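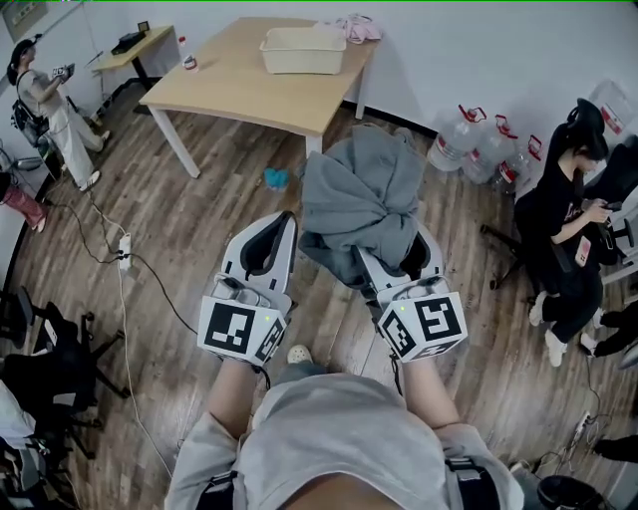

Why Does a Tidy Room Never Stay Tidy?

16/04/2018
By the Brovitz Young Readers' Desk
Reading time: 4 minutes

Have you ever put every last thing away, gone off for your tea feeling very pleased with yourself, and come back the next morning to find a sock on the floor? It happens to everybody. It happens in bedrooms and classrooms, and it happens in big shared rooms too, where lots of people have their bags and chairs and cables and bottles of water, and a cloth or two always seems to end up on the floorboards.

So let's have a good think about mess, where it comes from and what to do with it.

Things like to go down

The first reason is one you know already, and it's gravity. A jumper on the corner of a table only needs a little nudge (an elbow will do it, or a cat) and down it goes. It will never, ever float back up by itself, which is a shame. The floor is as low as things can get in a room, so that's where they collect. This is why grown-ups who are tidying nearly always begin there, picking up cloths and clothes first. They're big and soft and they hide smaller things underneath, like pencil lids, and once they're gone you can see what you're really dealing with.

More wrong places than right ones

The second reason is a bit cleverer. Think of your favourite T-shirt. How many right places are there for it? One drawer, perhaps, or the washing basket if it's mucky. Now think of all the wrong places! Under the bed, on the lamp, behind the door, halfway inside your wellies. If a thing gets moved without anybody thinking about it, it'll probably land in a wrong place, simply as there are so many more of them to choose from.

A basket helps with this more than you'd expect. Put a plastic one on a table in the middle of everything and suddenly there's a right place that's easy to reach and easy to see. You don't even have to fold anything yet. Folding can come later, when you're sitting down with a biscuit.

What is a crumpled cloth, anyway?

Cloth is made of threads, and the threads are made of tiny fibres, often much thinner than a hair. When you drop a cloth in a heap the fibres bend, and if they stay bent for long enough they start to settle like that, and then you've got creases. Pick it up by the middle and it droops down on all sides. Pick it up by two corners and most of it hangs flat, so that's the way to do it if you want to fold it. Give it a gentle shake first, find your corners, bring them together, and smooth it with your hand.

Rubbish, cables and other bits

Little scraps of rubbish are best left until the soft things are up, then swept together and popped in the bin. Cables are different. If there are wires or a power strip on the floor, please don't pull at them or try to wind them up while they're plugged in. Walk round them and ask a grown-up. Big water jugs are a grown-up job as well. Water is surprisingly heavy, and a full one can be as much as a small child could weigh! Standing them along a wall keeps them out from under everyone's feet.

Have a go yourself

Set a timer for 5 minutes and pick up only the soft things. Stop when it rings, even if you haven't finished. Tomorrow do another 5, and see whether the floor looks any bigger.

Comments

Kivi: I did this with my sister and we found my swimming goggles under a towel. They have been lost since the holidays.

Deris: Can you do one about why shoes go missing but only one of them

Brastero: Read this with my class, who were very taken with the wellies. We now have a basket by the book corner and it is already full.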